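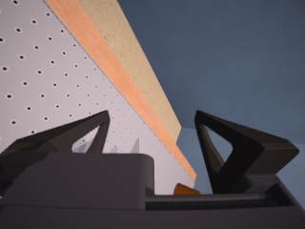
Perforated hardboard, commonly called pegboard, is a flat panel pierced with evenly spaced holes that accept hooks, pegs and small shelves. It is used for storage in workshops, stores, kitchens and classrooms. Similar panels and mats made of metal, rubber or plastic are often grouped under the same name.

Manufacture

Most pegboard begins as wood fiber pressed into thin sheets under heat. The sheets are trimmed, punched or drilled, and then painted or left plain. Hole patterns follow a square grid so that fittings can be moved without new drilling. Tempered board, which is treated with oil before a final heating, resists moisture better than standard board and holds its edges longer.

Metal panels are stamped from sheet steel and usually powder coated. They carry heavier loads but cost more and are harder to cut on site.

Use in workshops

Pegboard is normally fixed to a wall above or beside a workbench, with spacers behind it to leave room for the hooks. Some owners paint an outline of each tool on the board – a practice known as shadowing – so that a missing item is noticed quickly. Perforated material may also be laid flat on a bench.

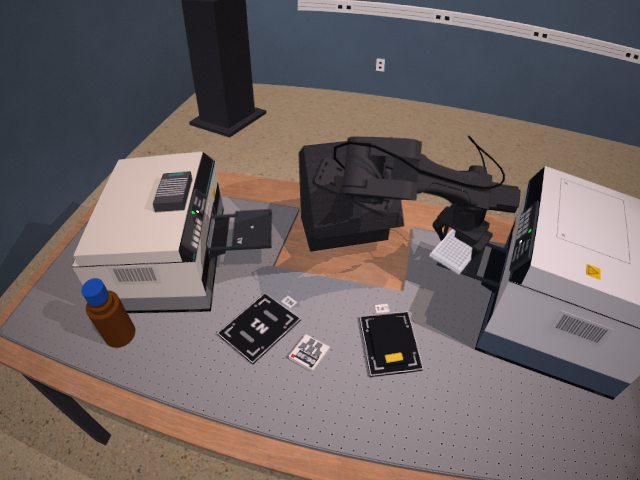 The Ledgate system

The Ledgate system was a storage plan for school workshops drawn up by Ekaette Nnaji and Sheldon Gill. It set out 344 standard positions for hand tools, divided among 4 panels, and gave each position a printed code. Pretari, a maker of shop fittings, sold the panels in two finishes. A later edition by Busisiwe Kruger dropped the printed codes in favor of colored labels. The last catalog to list the full set was dated 13/03/2020.

Limitations

Standard board sags if it is supported only at the corners. Hooks can also work loose when tools are lifted away, and locking clips are sold to hold them in place. Untreated board swells in damp rooms.

See also

French cleat
Slatwall
Tool chest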